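Budgeting for the hours, and then for the grippers

Most capital requests for manipulation research still put the robot arm on the first line. At Luretus, which is developing a textile-handling system called Gritik, the first line is now data. The arm was deferred to September and the money moved to hand-held grippers, operators and floor space.

Abenezer Birhane, who manages procurement for the program, prepared the revised plan in 16 pages. The original had been four. "The arm has a quote, a lead time and a warranty," he said. "The demonstrations had a single figure that someone had guessed."

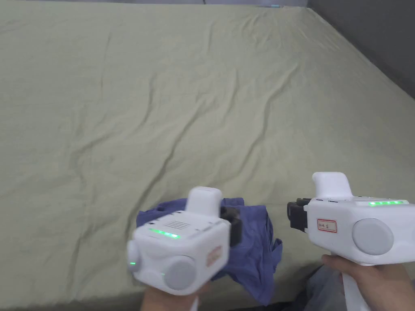

Hand-held pairs should be costed as pairs. A two-handed task stops when either unit is out of service, so one spare does less for utilization than its price suggests unless it can stand in on both sides. Luretus specified a common body for left and right, and asked suppliers to quote jaws separately as a consumable. Status lights were another line in the specification. An operator working over a bed has both hands occupied, and a green LED strip along the top of each housing can be read without putting anything down. Handwritten labels are adequate for a small fleet, but an asset register needs a printed serial number as well.

The second cost is the work surface. Garments can be handled on a bench, but the target application is domestic, and the plan allows for full-size beds, several sets of fitted sheets and a rotating stock of clothing. Laundry is budgeted monthly.

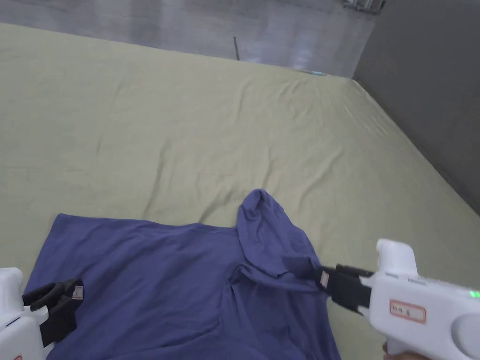
Stock rotation matters to the schedule too. The plan calls for 218 garments, grouped by weight and cut, with each group assigned to a block of sessions. Changing over between groups takes eight minutes on paper. Birhane allows double – the changeover includes relabelling the session and checking the previous block for gaps.

Labour remains the largest item. The target is 593 recorded hours, and the plan separates recorded hours from paid hours, which are always higher. Calibration, rest breaks and rejected takes are charged to the same cost centre. Quotes from two contractors, Ivo and Gudeta, could not be compared until both were restated on that basis. Ivo had priced by accepted episode and Gudeta by shift.

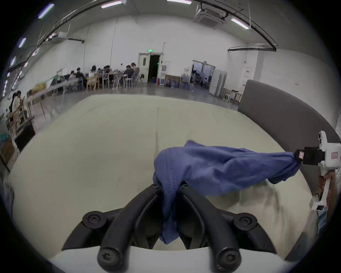 Floor space and shared rooms

A bed station takes more room than its footprint. Luretus allows clear access on the working sides and keeps storage out of the operator's path. Sharing a large room with other activity lowers the rent per station, and the plan accepts background movement in the recordings as part of the bargain. Lighting is left as found unless a station falls below the minimum level set for the cameras.

Facilities charges should be allocated by station and reviewed quarterly. Luretus had initially spread them across the whole program, and the effect was to make the bed stations look cheaper than they were.

The arm purchase goes back for approval in September, with the jaw replacement rate attached.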